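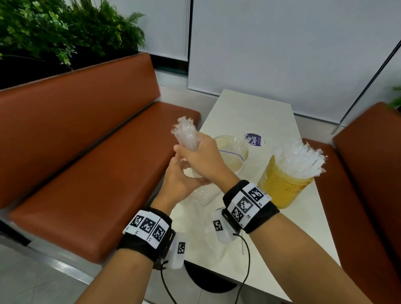 Guidance Note: Small Table Chores and the Present State of Machine Help

Issued by the Household Practice Desk, Drallholm. Mon 8 January

Members continue to ask whether a machine can take over the small sorting and refilling jobs that fill the end of a working day. For most of these jobs the answer remains no. Gathering a bundle of clear plastic straws and holding it upright over a container is a fair test. A person closes one hand around the bundle and cups the other beneath it with little thought. A machine must find thin, see-through items that catch the light, close on all of them with even pressure, and notice when one begins to slide.

## What machines manage now

- **Floor cleaning.** Dependable in open rooms, provided cords and bags are picked up first.
- **Moving rigid boxes of one size.** The Skamach arm on trial at our Hurkgate workshop does this well at a fixed bench.
- **Dispensing measured liquids.** Satisfactory where the vessel is always in the same spot.

## What still calls for hands

- **Clear plastic.** Ewurabena Agyeman, who supervises the Hurkgate trial, reports that the arm was given 30 attempts at lifting a single clear straw from a full tub and succeeded in 20. It has not yet been tried on a bundle.
- **Frayed or splayed ends.** Pieces that catch on one another come out in clumps.
- **Crumpled bags.** The shape changes with every touch. Put bags away before any powered equipment is started.

## Tips for doing the work by hand

1. Clear a narrow table down to the containers in use. Work seated or standing, but face the table squarely.
2. Place the receiving container in the center and the stock container to the side of your stronger hand.
3. Write the contents on the side of each container in marker. Lids get swapped.
4. Where a container holds liquid, draw a fill line on the side and check it at eye level.
5. Grip the bundle below the ends and keep the free hand low, close to the rim.
6. Do not pack the stock container to the point where one piece cannot be drawn out alone.

## Before buying a machine

Dilani Seneviratne of the Mottram office advises households to list the chore, the objects involved and the time it takes each week. The smaller arm quoted to us costs 900 dollars, or 700 without the stand, and neither price includes setup. Ask the seller to show it handling your own containers.

The Hurkgate trial runs until May. Questions may be sent to Nii Amegashie at the Drallholm desk.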